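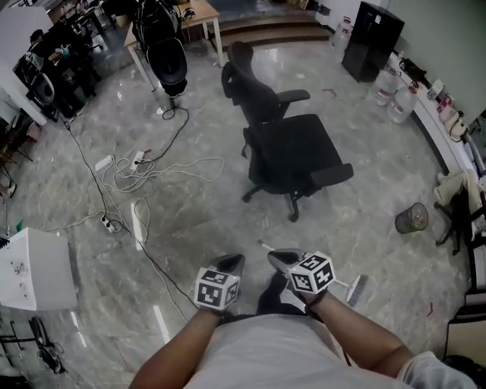 ## Re: [handheld-grippers] Plernach or Lasska for floor tasks?

> We have to choose one pair of hand-held grippers before the end of June and would like to hear from anyone who has used both the Plernach and the Lasska for longer jobs. Our tasks are mostly housework: sweeping, wiping, moving light things from one place to another. Two questions in particular.
>
> Does the marker cube get in the way when you are holding a tool with a long handle? And is the head camera enough for tracking, or do you need a second one on a stand?
>
> We have only tried the demo pair on a bench, with blocks and cups. They all felt fine on a bench.

We have had both since the spring, so I can answer most of this. We did the same list of tasks with each pair, in the same room, with the same person wearing the camera.

**Holding a broom.** We use a small hand broom with a thin white handle. The Plernach fingers are flat, and a thin round handle turns in them as soon as the bristles catch on something. You can squeeze harder, but your hand tires quickly. The Lasska has a shallow groove down each finger and the handle sits in it. We got through 15 minutes of sweeping with the Lasska before anyone wanted a rest, and 4 with the Plernach. Foam tape on the Plernach fingers helped until it wore through.

**The cube.** It sits on top of the gripper on both makes, and it does not touch the broom. The trouble is your other arm. When you sweep across yourself, one forearm passes in front of the other cube and the tracker loses it for a moment. Keep your hands apart and slightly forward of your body and you will lose very little. With the Lasska we kept both cubes in 78 per cent of our sweeping clips from start to finish. I don't have a fair number for the Plernach, as we changed the lighting halfway through.

**Lighting and floor.** Ours is a polished grey marble-patterned floor and the ceiling lights show in it as long bright streaks. I expected this to upset the tracking and it did, though only at low exposure settings. Fix the exposure by hand before you start. Auto exposure hunts every time you look down at a bright patch and then up again.

**Second camera.** We tried one on a stand for a week and stopped using it. For sweeping, the head view is enough, provided the person looks at their hands. For anything under a table I would want the second one.

**Controller.** Both pairs work with the Nseir logger. The Bamitz one is cheaper but drops the finger width when the battery gets low, and it gives no warning, so you only find out when you open the files. Check one clip from the end of each session.

**Room.** Think about cables before you begin. Once you have a gripper in each hand you can't move a power strip out of the way, and you watch the broom more than your feet. We now sweep towards the clear side of the room and leave the side with the power strips alone — it costs us some variety in the clips. Office chairs are good obstacles, by the way. The five-spoke base gives the broom something awkward to work round.

On price, our quote for the Lasska pair was 3,350 with spare fingers. The Plernach was a little less without them. If your work were all cups and blocks I would say buy the Plernach, which is lighter and opens wider. For brooms and brushes, get the Lasska.

I can put the task list and the exposure settings in the shared folder if they are any use. Which broom are you planning to use, and how thick is the handle?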